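Progress report, second period
Forkberg Street Food Nights
To: Lensa Tamiru, Primmont Small Grants
From: Tekle Birhane, Forkberg Food Traders

Lensa, sorry this is short on polish. Writing it between the supplier run and setup. Numbers first, the rest after.

Where we are

Eight nights held out of the ten planned for this period. Two lost to wind, both called off before noon so the traders didn't buy in food for nothing. Traders signed up: 13. That is one more than we promised in the application. Best night was the fish night, 393 plates sold across all stalls. Worst was the opener, 40 plates, mostly to each other's cousins. The music started late and the road sign pointed the wrong way until 7 p.m.

The grill promotion worked. Flatbread, grilled meat or grilled corn, and a cold drink, one price on one ticket. Zenanlow supplied the drinks at cost and has said yes to the rest of the season. We have that in an email, not a signed letter yet. Will chase.

What went well

The Khasawneh stall. Started with one grill and one folding table, now runs two grills and has a line most of the evening. They do a lemon and garlic chicken that gets rubbed the night before, and they sell out by 9:30. Two of the other stalls have started marinating overnight too, so the whole row smells better than it did. People walk over from the bus stop just to see what it is.

Seating. The long benches were a good buy. Families stay for a second plate now, before they would eat standing up and go.

Vegetarian plates are selling more than we planned for. Stuffed peppers, lentil patties, the grilled corn. We need a fourth stall doing this and have one trader intrested, waiting on her food handling certificate.
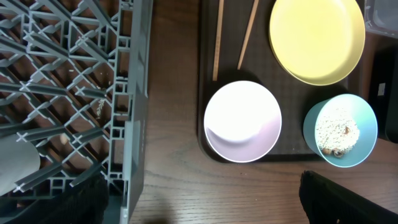

Real plates in place of foam was in the grant, so an update on that. We bought the first 1,000 (plates and bowls together) and they are in use at every stall. Washing up is the slow part. Everything goes back to the shared kitchen at the end of the night and gets racked there, and whoever closes has to knock the racks out properly, as a few crumbs get stuck down in the ribs of the gray plastic ones and a quick rinse doesn't shift them. It's on the closing sheet now. Deposit on each plate was tried for two nights and dropped, the line at the return table got too long and people were cross. Without the deposit we lose some plates. Can live with it for now.

What didn't go so well

Power. One generator for the whole row is not enough once the lights, the drinks fridges and the blender at the juice stall are all on. It cut out twice on the fish night. The second time was in the middle of the busiest hour. We borrowed a second unit from a trader's brother, which is kind of him but not a plan. Asking below to move money for this.

Ice. Same story. We ran out by 8 on three of the hot nights. Zenanlow will bring extra if we order the day before, so this is fixed as long as somebody remembers to order.

Training. We said every trader would do the pricing workshop. Nine have done it, four have not. The evening slot was a bad idea, they are all cooking in the evening. Moving it to mid morning in October.

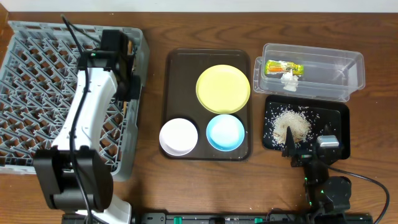 The ones who did go got a lot out of it. One trader found out she was selling her beef skewers for less than the beef cost her — she had never added up the charcoal and the sauce. She put the price up a little and cut the portion of rice, and sells the same number as before. Another dropped four dishes from his board and kept the two people actually order. Shorter line, less waste in the bin at closing.

Also want to run a short session on menu boards. Half of them can't be read after dark. Chalk on brown board, string light behind it, hopeless.

Kitchen

Shared prep kitchen is open to all traders from 7 a.m. Booking is by the paper sheet on the door. Mornings are full, afternoons have room. Wash and dry is done on the table along the wall, and the drying table needs to stay for drying, please, no onion sacks on it.
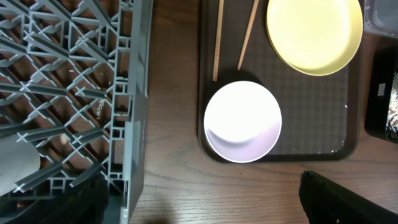
Dish rack on the drying table, shared kitchen.

Still no second sink. The plumber has been to look and will send a price. The landlord is fine with the work if we pay for it. Cold storage is OK, the shelf labels helped, fewer arguments over whose tub of coleslaw it is.

Money

Spending is on track over all. Under on printing, we only did one run of flyers and most people heard about us by phone or from friends. Over on fuel for the generator. Receipts are in the folder I left at your front desk, fuel ones are faded so I wrote the amounts on the back.

What we need from you

An OK to move the leftover printing money to generator hire. Would like this before the next night if posible.
A yes or no on the sink once the price comes in.
The Primmont logo in a bigger size, the one we have prints fuzzy on the banner.

Next period

Rice and stew night, then a sweets night with fried dough and ginger cake. Harvest night after that if the squash comes in. Workshop for the four traders who missed it. Final plate count with the last report.

Call me after 2 p.m., mornings I'm at the market.

Tekle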